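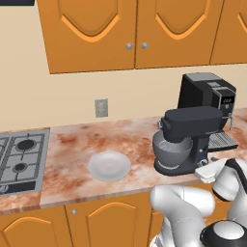
4. Recording your first demo

Okay, Plarnside is installed and your controller is paired, so now comes the fun part. You're going to drive the arm through the kitchen task yourself, and Paiva will save every move you make.

1. Open the Farard kitchen and pick the arm view you like best. I go back and forth between views all the time, and the recording doesn't care which one you use.

2. Set the hand speed to 50. You can go up to 100 later, but please don't start there (I did, and my first demos were all wobble).

3. Squeeze the trigger halfway to take control of the arm. Move it a little over the open counter before you try to reach for anything.
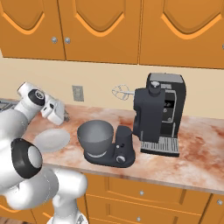

4. Press Record, wait for the beep, then do the task at one steady pace. Go easy when the fingers get down near the marble!

5. If you get stuck behind the mixer, back out the way you came. A slow, clean retreat is still useful data, so keep recording.

Note: Paiva stops by itself at 3,000 steps. If you keep hitting that limit, you're probably pausing too long between moves. I still do it when I'm tired.

Caution: Don't let go of the trigger while the fingers are closed on something. The arm freezes where it is, and when you grab control again it can jump to wherever your hand has wandered off to.

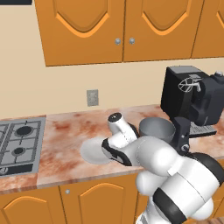

6. Press Save, then play the demo back from a second view. Look for bumps against the counter edge and delete any take that has one.

7. Repeat until you have 9 good takes, then send the folder to Hirkier using the Export button. Training settings are in section 5.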